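The housekeeping company Pekden has 83 cleaners on its list. They work in private homes and furnished rental apartments, and last November some of them started to do a second kind of work for the same employer. They tidy rooms with hand-held grippers, and the recordings are used to teach a household robot which Pekden wants to rent from a firm called Prorkia. I asked to speak with one of the people who do it. She has cleaned homes for Pekden for many years, and she agreed to talk on the condition that I do not print her name. Her shift leader sat with us for the second half of the conversation.

We met in the kitchen of the office, between two of her shifts. She had brought her own tea.

I asked first how she was told about it. "There was a paper on the board," she said. "It said that they look for people with good hands. I thought it was about ironing." Her first feeling, when she learned the subject, was anger. "They want me to teach the machine and then the machine takes my Mondays and my everything. I said this to the manager, in front of the others. He did not have a good answer. He said, the machine will come from us or it will come from somebody else."

She signed up anyway. The recording hours are paid a little better than the cleaning hours, and her knees are not what they were. She does three hours of recording in the morning, and after lunch she goes to her regular clients.

The work sounds simple when she explains it. She receives a list of tasks for a room, for example to put the small things from the sofa into a basket, to move a cushion, to close a drawer. She does each task many times, and each time the things must lie a little differently at the start. Her fingers never touch the objects, only the pads of the gripper do.

"The first week I dropped everything," she said. "A bracelet is terrible. It is like water. You close the fingers and it goes away from you on the other side. A strap is easier, but only if it lies in a loop. Flat, you can forget it. And you cannot be angry, because if you are angry the movement is fast, and fast they throw away."
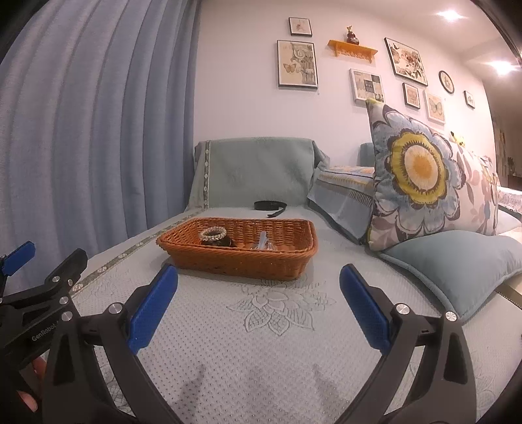
She was surprised by how much of her work she had never put into words. When she tidies a sofa with her own hands, she does not decide anything, she says, she is already thinking of the bathroom. With the grippers she has to decide which thing goes first, from which side, and where the other hand waits. "After twenty-five years I learned that I always start from the left. Always! My daughter laughed about this for a whole evening."

Not everything in a home can be on the list, and this is where she argues with the people who write the tasks. One instruction told her to put all small objects from a seat into the nearest container. She refused to do it with a hair clip and a receipt together. "A receipt you do not put in a basket with hair things. The lady will look for it one week. They told me the robot does not know what is a receipt. I told them, then the robot should leave it where it is." The instruction was changed. It now says that paper stays on a table.

The shift leader, who came in at this point, keeps the numbers. The group recorded 3886 attempts in its first months, and 2309 of them were accepted. The others were too fast, or the object fell, or a hand covered the view. He told me that 536 of the accepted ones are hers, the most of anybody in the group. She had not known this, and she asked him to say it again.

His own job has changed too, and he was more careful in talking about it. Before, he made the weekly plan and drove to clients when there was a complaint. Now he spends half of his day in front of a screen, marking where a movement starts and where it ends. "I was outside a lot, and I liked to be outside," he said. He also has the problem that cleaners who do not record feel they are second class. Two of them asked to be moved to another team. He could not promise them anything about the next year, and he told them so.

What will happen when the robots come? The plan of Pekden is to try the first of them in rental apartments, between two guests, where the rooms are all furnished in a similar way. One person would then look after several apartments and do what the machine leaves undone. The company says that there will be no dismissals during this trial. What comes after the trial is not written in any paper I was shown.

She does not believe that her private clients are in danger soon. Their homes are full of covers, cushions, little pictures and ornaments, and each of them has a place that only the owner and she know. "In a rental, yes, I believe it. There is one vase and it is glued." She is more worried for the young ones, who usually begin in the rentals and learn there how to be quick.

I asked if she would want such a robot in her own home. She thought about it longer than about any other question.

"For the floor under the bed, yes," she said. "For my shelf, no." Then she washed her cup, looked at the clock and went to get her coat, as her next client does not like it when she is late.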